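Flokbridge – Frequently Asked Questions

Last updated April 13, 2020

What does Flokbridge do?

Flokbridge is the layer between your planner and your arm drivers. It receives trajectories for two arms, puts them on one common clock, checks them against each other and sends them out. It does not detect objects and it does not choose grasps. For perception we use our own package, Pokmont, but you can connect any source which gives poses with a time stamp.

Which control rate do I need?

The default is 500 Hz on both arms. If your drivers are slower, set the rate in the arm file and the interpolator will adapt. Both arms must have the same rate. We have tried mixed rates and we do not recommend them, the holding force becomes uneven when two grippers are on one object.

I get "clock drift exceeded" after some minutes. What is wrong?

In most cases each arm is on its own USB controller and the host changes the power state of one of them. Turn off USB power saving first. If the message stays, look at the column sync_ms in the log. Anything above 5 ms will stop the motion, and this limit is intended. Please do not raise it to make the message disappear.

Can I run the planner on another computer?

Yes. The planner talks to the bridge over TCP, port 1616 by default. The bridge itself should stay on the computer that has the arms connected. Wireless works for testing, but then please use a long buffer.

Why is my second arm ignored in collision checking?

The checker only knows the links which are listed in the pair file. After calibration you must export this file again, otherwise the old one is loaded without warning. We know that a warning would be better – it is planned for May.

Do the cables count as obstacles?

No. Cables are not modeled. You can add a capsule around the wrist as a simple margin, there is a sample in the config folder with a radius of 76 mm. It is too large for narrow work, so make it smaller when you need to reach between things that stand close together.

How does the bridge treat an object held by both arms?

As a closed chain. You call attach with both grippers named, and from this moment the bridge accepts only motions which keep the distance between the two contact frames. If one arm reports an error, both stop and stay closed. To let go you call detach for one arm, wait for the answer, and then open the fingers.

Is there a simulator?

There is a small one, without contact physics. It is enough to find reach problems and wrong joint signs. For contact many users take the Petridis plugin, which is maintained separately and has its own issue list.

Where do I get help?

Write to the Clulitz mailing list and attach the log, the pair file and the arm file. Without the pair file we can mostly only guess.

Can I use it for thin objects, like plates?

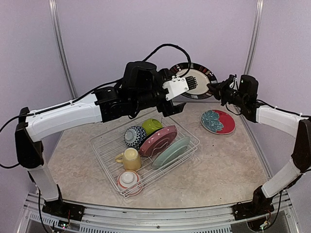
5 min read

Yes, and the dish rack task is one of our test tasks for the closed chain. With a plate held upright between the grippers, one from each side, the contact frames are close together, so a small calibration error gives already a large change in squeeze. Start with a low grip force and increase it in small steps.

Plates standing next to each other in the rack are more difficult for perception, as one hides a part of the other. Set min_visible lower for these, and keep the normal value for a plate lying flat on the table. Bowls and mugs on their side need their own grasp set; the one for upright cups will not fit.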